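Materials and Households, handout 4: the carrier bag

Read before the seminar. Bring a bag from home, any sort, and be ready to say how long you have had it. Guessing is fine. Lying is more common.

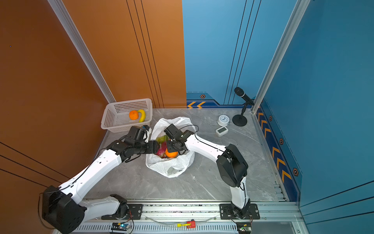 ## 1. Why bother with bags

Most histories of shopping are histories of shops. They tell us who built the arcade, who put in the plate glass and who went bankrupt under the chandelier. They say very little about how anyone got the potatoes home. For this course the journey home is the interesting part, as it is where the shop stops being responsible and the household starts.

A bag is also a good test of whether you can write about an ordinary object for more than a paragraph. Last year's essays suggest that many people cannot, and that they fill the gap with the word "iconic". Please don't. I keep a tally and it depresses me.

## 2. Before the free bag

The shopper used to bring the container. Baskets, string nets, oilcloth holdalls, a pillowcase if things were desperate. The shop supplied paper, twisted into a cone for sugar or folded flat round a chop, and the paper went into the basket.

Two points to take from this:

- The basket belonged to the household and showed it. A good one was mended. A bad one was lent to relatives.
- The amount you could buy was the amount you could carry, and you had to know that before you left the house. Planning a shop was a skill, mostly a woman's, and mostly unrecorded.

Our best source is the Stolska household book, which you have in the reader. It was kept by a family of seven above a chandler's shop, and it lists purchases by trip, so we can see what one pair of arms could manage. Look at the entry for April, where flour, lamp oil and a ham are all bought on one trip. Somebody was either very strong or had been sent with a child. The book doesn't say, and I would ask you not to invent the child in your essay.

## 3. The shop takes over

When shops began giving out bags with handles, the sums changed. You could go in for a loaf and come out with a loaf, a tin of peaches and a mop head, because somebody handed you the means of carrying them. The bag was a cost to the shop, and it paid for itself in peaches.

It was also an advert that customers carried about for nothing. The Woltico papers are frank about this. Woltico was a chain of 23 grocers, and its head office spent a good deal more ink on the colour of the handles than on the quality of the cheese. One memo complains that shoppers were turning the bags inside out to hide the name. Head office blamed the weather. The branch managers, who had met the customers, blamed the name.

Note how the bag gets thinner through the Woltico run. Paper with string handles gives way to plain paper, then to plastic, and each change is announced to customers as an improvement.

## 4. Plastic, briefly

The plastic carrier is light, it keeps the rain off, and it weighs almost nothing in the stockroom. It also splits at the corner when asked to hold anything with a corner. All of these belong in the story, and essays that treat the thing as pure villain tend to run out of steam on page two.

What matters for us is what happened indoors. The free bag created a new domestic object – the bag of bags. The Skinach survey asked 462 households where they kept theirs. The answers, in falling order:

1. Under the sink
2. On the back of a door
3. In a drawer that no longer shuts
4. "We don't keep them" (the interviewer's note beside several of these reads "saw them")

The total number kept was far beyond any likely use. One household had 1544, counted by the interviewer, who must have had a quiet afternoon. When asked why, people said "in case". Hardly any of them could say in case of what. I would like us to spend some time on "in case", as it explains a great deal about cupboards and possibly about universities.

## 5. The bag you pay for

Charging for bags was meant to bring back the old habit, and to some extent it did. It also produced the sturdy reusable bag, bought at the till by people who had left their other sturdy reusable bags in the car. Under the sink, the bag of bags got heavier.

The Dijkstra diaries are useful here. Each household logged every bag going in or out of the door across 2000 shopping trips. Read them for the excuses, which are written in the margins and are the liveliest thing in the whole reader. Be careful with the totals: several diarists forgot the bags they had brought the diaries home in.

## 6. For the seminar

- Read the Stolska extract and at least one Dijkstra diary, margins included.
- Find out where bags live in your own home, and who decided. If the answer is that they have always been there, ask again, more politely.
- Write half a page on the bag you are bringing. Say what it has carried, how it came to you and what would make you throw it out.

Essays on this topic run to the usual length. Footnotes count towards it, however small you make them. The reader is in the departmental office, in a box, as the bag it used to be kept in has gone missing.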